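Jiren door alarm, nearly three months on

Bought this after the break-ins on our road. Four houses and a garage, all back doors, all early evening when people were out at work or fetching kids. Police came, gave out a leaflet and a crime number. So. Alarm.

It's the Jiren one, two door sensors, one motion sensor, a siren box and a keypad. I looked at the Premine as well but that wants a monthly payment and I'm not doing that. Flallus make a cheaper one, my sister has it, goes off when a lorry passes.

Set up took me most of an evening. Sensors are stick-on, fine, but the magnet half has to sit really close to the other half or the keypad just says OPEN at you. Our back door is old and has a deep frame so I had to pack it out with a bit of card. Not in the instructions. The instructions are one sheet folded to death and the keypad page is printed so small I could barely read it. 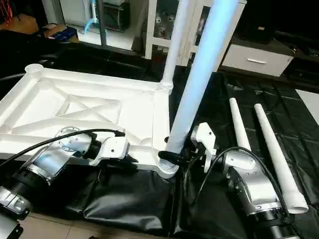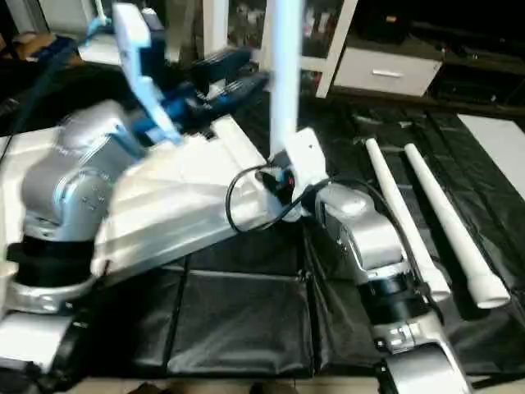 Siren. Loud. Properly loud, next door but one came out. They claim it carries 100 metres and I believe it. Stops by itself after a few minutes, which the neighbours will be glad of.

Code is four digits and you can have a second one for a cleaner or whoever. Dont leave it on the factory code. You get 16 seconds to get out once it's set, and you can't change that, and with a pushchair it is not enough. I've set it off twice on my own doorstep. Poor.

Phone alerts are the weak bit. Mostly instant, then one came through long after I'd got home and had my tea. If you're buying it to catch someone in the act I would'nt rely on that. As a noise maker, yes.

Batteries still going in everything except the motion sensor, which has eaten one set already.

Would I buy again? Probably. The back door feels better, I sleep. Still got the Šimek bolt on the inside as well and that cost a lot less. Do the bolt first.

Settimio Barbieri disagrees with me about the phone alerts. He wrote in to say his were slow too until he moved the siren box out of the cupboard under the stairs, and they've been quick ever since. He also says to ring your insurer before buying, as his wouldn't take a penny off for a stick-on alarm and he'd assumed they would.

Mine is on top of the fridge so not a cupboard problem, but will try the landing. Haven't rung the insurer. Will update if anything changes.

Three and a half out of five. Lose the tiny print and its a four.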